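Stivis Table Cover Sheet, White
Item no. 632
Supplied by Merkent

Plain white cover sheet for work tables, sorting tables and packing benches. The sheet lies loose on the tabletop and gives an even, light background for small parts, leather goods, stationery and the like. No backing, no printed grid, no hem.

Supplied folded, 3 per pack. Fold lines and light wrinkling are normal on delivery and do not affect use. To reduce them, lay the sheet out overnight or roll it around a tube – do not iron.

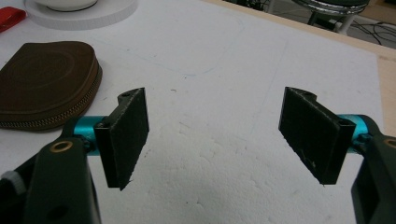 Hüsnü Kurtuluş writes that on his bench the sheet crept toward him until he fixed the two far corners with low-tack tape, and that dark zippers and black thread are much easier to find on it than on bare wood. He would like a wider version.

A wider version (Stivis Wide) is planned for October. Tape is not included with either size.

Specifications
Color: white, both sides
Surface: matte
Edges: straight cut
Trimming: scissors or rotary cutter
Cleaning: dry cloth; damp cloth for marks
Not suitable for: hot tools, solvents, food contact

Ordering
Pack of 3: in stock
Carton of 100 sheets: in stock
Pallet of 1000 sheets: on request, from the Selmont warehouse only

Opened packs cannot be returned. Sheets trimmed to size by Merkent are made to order – check the measurements before confirming.

Page updated Aug 9, 2024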